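Budgeting for a small pick-and-place arm: what am I forgetting?

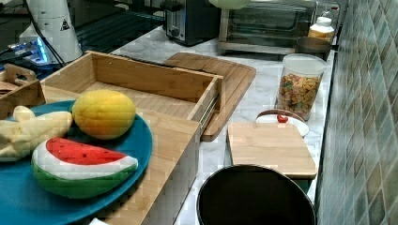
Practice counter, plush fruit on the blue plate.

Pusuvia
posted February 14, 2025
We have to put in our equipment request by May. The arm is priced. What else goes on the list? My draft has "fruit" and "misc", and I'm told misc is not a budget line.

Jorau
Spare gripper pads. Then more spare gripper pads. We allowed for 2 sets and got through 8. Keep 50 back for plush fruit too -- real bananas are cheaper for a day or so. Boards, plates and crates can come from a kitchen shop, where they cost a third of what they do once someone calls them "test fixtures".

Shirima
depends on the arm

Pluvia
Ask the supplier about delivery and the mounting plate. Ours added 198 to the quote, in very small type. And measure your worktop first -- including the bit the toaster is on.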